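Nedau Opens Corridor Refurbishment Program to Smaller Office Buildings

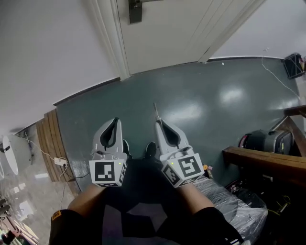

A glossy dark floor with white walls and a white door.

Nedau, the interior maintenance firm, will take bookings from June for corridor refurbishment in smaller office buildings. Until now the program has been open only to sites with 40 or more rooms. The new minimum is 10.

The service covers floor cleaning and refinishing, wall painting, door and frame repairs, and baseboards. Building managers can order the full package or choose separate items. Work is planned one section at a time so that tenants can still reach their rooms.

"Corridors get more wear than any room in the building, and they are often the last thing to be budgeted for," said Yannick Ferrand, head of building services at Nedau. "A manager with a single floor to look after has the same scuffed walls and sticking doors as a manager with six. We had been turning those jobs down."

Nedau completed 19 corridor projects during the trial period, including work at the Kerura business center and the Alhassan building. At Kerura, crews worked in the evening and finished each section before 7 a.m. At Alhassan, the walls were repainted and worn door hinges replaced.

Flirov will supply floor finishes and paint for the program. Dark and light floor colors are available, in matte or gloss. Walls and doors can be painted in white or matched to an existing color.

Each booking starts with a site visit, followed by a written quote. Quotes stay valid for 30 days. Customers are asked to clear bins, mats and loose cables from the corridor before the crew arrives — furniture can be moved by the crew if this is agreed in advance.

Building managers can request a visit through the Nedau service desk.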